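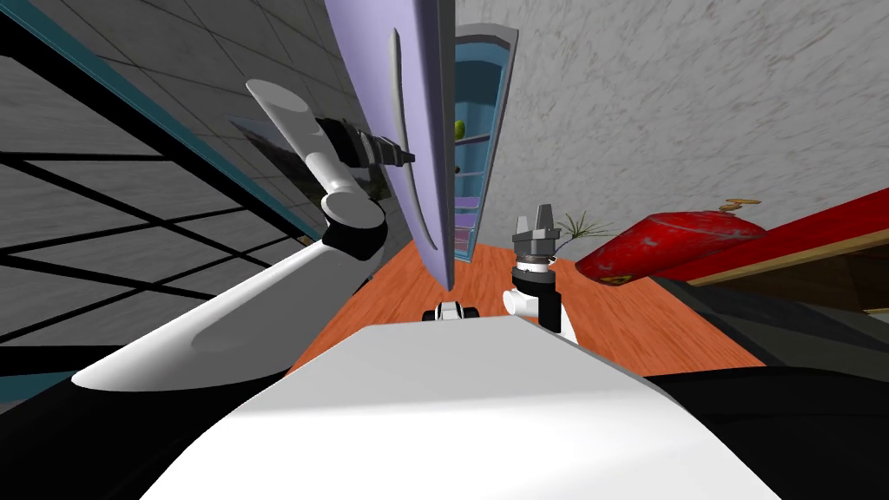
Ticket: Invoice export stops before the end of the file
Product: Bepari desktop, office in Plildale
Opened by: Imtiaz Jayawardena
Opened: December 2018
Status: Waiting for customer

Description of the problem
When I export the invoices to CSV, the file has only 300 rows. In the program I see 382 invoices for the same period, so 82 are missing. There is no error message. The progress bar goes to the end and the window closes as usual.

Steps I already tried
Restarted the program and the computer. Same result.
Exported to the local disk and not to the shared folder. Same result.
Exported only the second half of the period. This file was complete, so I think the missing invoices are not damaged.
My colleague in Brenau tried from her computer with her own login. She also gets 300 rows.

Reply from support
Thank you for the clear report. Please open Settings, then Export, and tell us what is written in the field "Rows per file". Please also check if there is a second file in the folder, with the same name and _2 at the end.

Imtiaz Jayawardena
The field says 300. I did not change it, but we installed the update last week and maybe it was set then. There is no second file – I searched the whole disk also.

Reply from support
The update did bring this setting back to its default value. The second file should still be created, so this part is a bug and we have passed it to the developers. Until it is fixed, please write 0 in the field, save, and export again.

Imtiaz Jayawardena
With 0 the export is complete, 382 rows, and the total agrees with the program. But after I close the program the field is again 300. I must change it every time before the export. Is there a way to keep it?

Reply from support
Please log in as administrator, change the value there, and log out before you close the program. Let us know if it stays.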